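How a Detective Story Gets Made

Most people think a writer of detective stories starts at page one and finds out who did it along with everybody else. A few writers do work that way. They tend to look tired.

The usual method is to start at the end. Before writing a word of chapter one, the writer decides who took the thing, how they took it and why they wanted it so badly. Then the writer walks backwards through the story, dropping clues.

Let's try it. Somebody has stolen the silver trophy from the Norberg Chess Club. Our thief is Mr Stander, who has come second for 16 years running and is sick of clapping.

Now we need suspects. One suspect makes a very short book. 300 suspects make a telephone directory. Four or five is comfortable, and every one of them should be hiding something, even if it's only a secret biscuit tin.

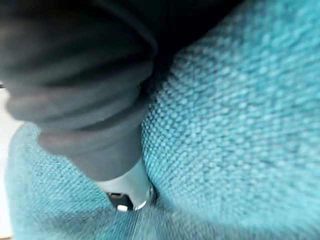
Next come the clues. A clue has to be put where the reader can see it, but at a moment when the reader is busy looking at something else. Suppose Mr Stander has polish on his cuff. Mention it in the same sentence as a dog falling into a pond. Everyone will remember the dog.

You will also want a red herring, which is a clue that points the wrong way. Mrs Kravchuk was seen running from the club at midnight! She was late for a bus. Readers will forgive you for this, provided you don't do it 10 times.

There is one rule you mustn't break. The reader has to have a fair chance. If the thief turns out to be a cousin who arrives on the last page, people will throw your book across the room, and some of them have good aim.

Now you try

Write down who did it and fold the paper up. Invent three people who didn't. Give your detective a name (Inspector Faken is taken, she's mine) and one bad habit. Then write the first 50 words, and don't let your brother unfold the paper.

Words by Iqra Gilani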